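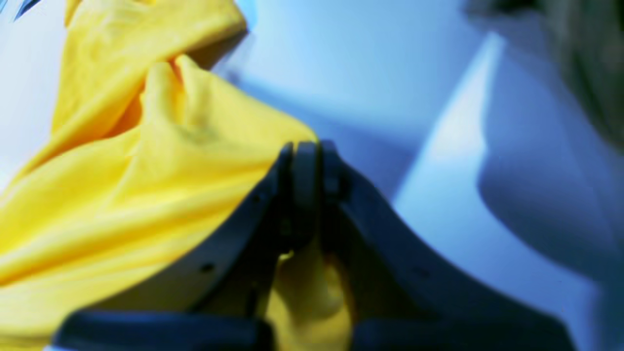
Brisa Zepeda wrote to me after my last column to say that I had the laundry question backward. Her view is that clothes wear out because they are made badly, and that telling people to wash them less lets the makers off the hook. A shirt that can't take a weekly wash, she said, was never much of a shirt.

She has a point about the shirts. I have bought two in the past year that twisted at the side seams by spring, and I treated them well. But I still think most of us wash too much, and I want to make the case again with more care than I did the first time.

Start with what a washing machine does. It soaks cloth, rubs it against other cloth and spins it hard. Dirt comes out and so does some of the fabric. The gray fluff in a dryer screen is made of towels and T-shirts. A pair of work pants that gets washed after every wearing will go thin at the knees and along the pocket edges long before a pair that gets washed when it is dirty.

The trouble is that "when it is dirty" has stopped being the test. In most homes I know, the test is whether the thing has been worn. A sweater worn for two hours at a dinner goes in the hamper because putting it back in the closet feels wrong, and draping it over a chair looks messy. So it gets a full wash and comes out a little smaller and a little duller.

I grew up in Senen, in an apartment on Barrera Street, where the machines were in the basement and took coins. There were 12 apartments and two washers. You did not take a sweater down there after one dinner. You hung it by the window overnight and wore it again on Tuesday. We were not dirty people. We had a row of hooks behind the bedroom door for clothes that were between clean and dirty, and I have put the same hooks in every place I have lived since.

The in-home machine took that habit away. I would not give mine up, and I don't think anyone should have to carry baskets down five flights to prove something. Having the machine ten steps from the bed makes it the easiest place to put things, though, and the easy choice usually wins.

Zepeda also said that people with physical jobs don't have the option of hanging things up and waiting. She is right, and I should have said so. The same goes for anyone with a baby, and for underwear, socks and gym clothes, which need washing every time. My complaint is with the rest of the pile. When I sorted mine by what needed washing and what had only been worn, I took out two pairs of jeans, a cardigan and a bedspread.

Heat is the other half of it. Most everyday loads come clean in cold water. I still do sheets and dish towels hot. Everything else goes in cold and comes out to dry on a rack. It takes up half the hallway on weekends — my family has opinions on that — but elastic lasts far longer this way, and colors hold. I have a jacket from a shop in Durnitz that has had more than 70 cold washes and is still a fair match for the spare button sewn inside it.

On the makers, Zepeda and I agree more than she thinks. I would like to see a label that says how many washes a garment was tested for, the way light bulbs carry their hours. Shoppers could compare, and the twisted-seam shirt would have to sell on its price alone. I would vote for anyone who proposed it.

Until then, the shirt is already in the drawer, and how often it goes through the machine is up to the person who owns it. Put up some hooks. Let the sweater air out by the window, and leave the jeans until they need it.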